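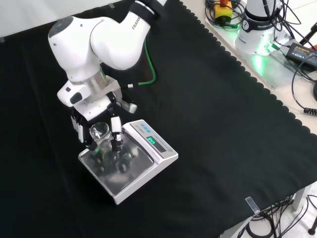

By Desta Kumsa

LESDALE, May 20, 2025 – Proder, a software company for laboratory automation, today released the second version of Umolham, its planning and control software for robot arms with multi-fingered hands. The new version is made for a job which many laboratories still do by hand: taking glassware to a weighing scale, putting it down gently and reading the result.

Umolham 2 is available from today to all customers with a current licence. It runs on an ordinary workstation beside the robot and does not need a connection to the internet.

The main change is in the way the software plans the last part of a movement. In the first version, the path of the arm and the closing of the fingers were calculated separately, and the operator had to adjust the timing between them. This worked well for plastic tubes and boxes. With thin glass it was more difficult, and several customers told us that they spent more time on adjusting than on weighing. In Umolham 2 the arm and the hand are planned together, as one movement with one set of limits for speed and force.

"A beaker is a simple thing for a person, but for a planner it is quite a hard object," said Santino Henríquez, head of software at Proder. "It is transparent, so the camera gives poor depth values on it. It is smooth, and the rim is wider than the body. If you press too little it slides, if you press too much you have broken glass on your balance. We wanted the operator to set a force limit once and after that to think about the chemistry."

Perception of clear objects

The perception module has been rewritten for transparent and reflective objects. Umolham 2 does not depend on the depth image alone. It fits a model of the vessel to the outline in the colour image, and then corrects the position when the fingers make contact. The user can choose the vessel from a library of 139 shapes, which includes beakers, flasks, vials and weighing boats, or add a new shape by entering its height, rim diameter and base diameter.

A steel weighing pan creates another difficulty. It works like a mirror, and the reflection of the hand and the glass may be taken for a real object below the surface. The new version lets the user mark such surfaces in the cell layout. Everything which the camera reports behind a marked surface is then ignored by the planner.

Placing on the scale

A new skill called Soft Place controls the last centimetres above the pan. The arm descends at reduced speed, the software watches for the first change in force at the wrist, and the fingers open only after the load has been taken over by the pan. The hand then moves away before the weight is recorded, so that no finger is touching the vessel during the reading.

The reading itself can be taken in two ways. Scales with a data port can be connected directly. For scales without one, Umolham 2 can read the digits from the display with a camera, and it compares consecutive readings until the value is stable. If the digits cannot be read with enough certainty, the program stops and asks the operator. It does not guess a value.

Tests in Lesdale

Before the release, the placing skill was tested in our own laboratory in Lesdale and at Schwerdtfeger, a maker of coatings and pigments which has used Umolham since the first version. The final test at Schwerdtfeger had 131 placements with glass beakers of different sizes. No beaker was broken. In two cases the arm stopped above the scale and waited for the operator, both times because the position of the vessel in the hand was not certain enough.

The staff at Schwerdtfeger also asked for a clearer explanation when the robot stops. In the first version the operator saw an error number and had to look for it in the manual. Umolham 2 shows the reason in a full sentence, together with the planned position and the measured position of the fingers. The last 10 minutes of every run are kept in a log, which can be played back step by step at normal or reduced speed.

Cells with more than one arm

Umolham 2 can plan for cells in which two arms stand at the same table. Each arm keeps its own program, and the software reserves the space that each one needs for its next movement. An arm that is not in use is treated as a fixed obstacle, including its cables if these have been drawn in the layout. Handing over an object from one arm to the other is not part of this release – it is planned for an update in September.

Updating from the first version

Programs written for the first version can be opened in Umolham 2 without changes. Proder recommends that users calibrate the camera again after the update, and that they try each grasp with an empty vessel before going back to normal work. The conversion of a typical program takes about two minutes. Force limits saved in the old format are imported, but must be confirmed by the operator before the hand will close.

Emergency stop circuits and other safety equipment are not changed by the update and remain the responsibility of the operator of the cell.

About Proder

Proder develops planning, perception and control software for robots in laboratories and small workshops. The company is based in Lesdale, where it also runs a test laboratory open to customers by appointment. Enquiries about Umolham 2, licences and training can be sent through the contact form on the company's website. Press questions are answered by Desta Kumsa.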